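Cabelo & Banho > Passo a passo > Cachos e ondas

Umectação noturna em cabelo seco, do jeito que faço em casa

Vamos rápido que tenho que sair daqui a pouco. Várias pediram o passo a passo da umectação depois do post de agosto, então tá aqui, sem enrolação.

Serve pra cabelo seco, poroso, com química ou que pegou muito sol e piscina. Cabelo fino e oleoso na raiz: dá pra fazer, mas só nas pontas e com bem menos óleo. Couro cabeludo com caspa ou ferida, pula. Vai no dermato primeiro.

O que separar

Óleo vegetal puro. Uso o de rícino da Gronurier misturado com coco. Rícino sozinho é grosso demais, um inferno de tirar.
Borrifador com água.
Pente de dente largo.
Touca de cetim ou camiseta velha de algodão.
Fronha velha. Velha mesmo.
Um condicionador baratinho pro dia seguinte, sem dó. O meu é o Reritz, pote grande, rende.

Olha o rótulo do óleo. Se o primeiro ingrediente for parafina líquida ou óleo mineral, não é esse. O da Illell que comprei mês passado dizia "óleo de argan" na frente, letra enorme, e atrás era silicone com perfume. Pra finalizar escova é ótimo, pra umectar não serve.

Passo 1. Cabelo sujo de um dia, dois no máximo. Não precisa lavar antes. Se tiver muito creme acumulado aí sim, lava com shampoo, seca com a toalha e segue.

Passo 2. Divide em quatro partes, prende. Borrifa água só até ficar úmido. Pingando não, o óleo escorre e vai tudo pro pescoço.

Passo 3. Mistura os óleos. Pro meu cabelo, que passa do ombro, são 10 ml no total, metade de cada. Coloca na palma, esfrega uma mão na outra pra amornar e passa mecha por mecha, do meio pras pontas. Raiz por último e só com o que sobrou nos dedos. 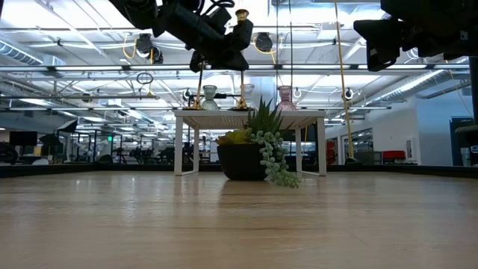 Passo 4. Massagem. Ponta dos dedos, nunca a unha, movimento circular começando na nuca e subindo. Eu faço sentada, uns minutinhos, vendo série. Deixa o óleo num vidrinho pequeno perto de você, tipo esses três vasinhos em cima da mesinha branca, porque pegar o frasco grande com a mão escorregando é pedir pra derrubar. Já perdi meio frasco de coco no tapete assim. Depois desembaraça com o pente, de baixo pra cima, com calma.

Passo 5. Coque frouxo, touca, cama. Coque apertado quebra o fio, ainda mais úmido. Se a touca sai de noite (a minha sai sempre) amarra uma camiseta por cima.

Passo 6, de manhã. O que quase todo mundo erra. NÃO vai direto no shampoo. Passa o condicionador no cabelo ainda com óleo, antes de molhar, bastante, enluva bem e deixa agir enquanto escova os dentes. Enxágua. Aí sim shampoo, 2 vezes se precisar, só no couro cabeludo, a espuma que desce já limpa o resto. Termina com condicionador ou máscara normal.

Quem me ensinou esse truque foi o Eero Halonen, que cortava meu cabelo quando eu trabalhava perto do salão Kemppainen. Antes disso eu lavava quatro vezes e ficava com a raiz pesada e a ponta palha de novo.

De quanto em quanto tempo

Muito seco: uma vez por semana. Normal: de quinze em quinze dias. Mais que isso pesa, o cacho abre, fica com cara de sujo.

Dúvidas que chegaram

Pode com azeite? Pode, o extravirgem da cozinha. O cheiro fica um pouco, avisa quem dorme com você.

Não posso dormir com óleo, tenho acne nas costas. Faz de dia, duas horas antes do banho, e lava as costas por último.

Ficou duro e opaco? Coco faz isso em alguns cabelos. Troca por abacate ou girassol e testa de novo.

Um pote de 200 g de óleo de coco dura pra mim uns bons meses, guardo no armário do banheiro longe do chuveiro. No frio endurece, é nomal, põe o pote em banho-maria fora do fogo. Microondas não.

Se alguem testar com óleo de semente de uva me conta nos comentários, tô curiosa. Semana que vem sai o de finalização com gel de linhaça, se eu conseguir coar aquilo direito.

Tags: umectação, óleo vegetal, cabelo seco, cronograma capilar

Contato | Todos os direitos reservados | Voltar ao topo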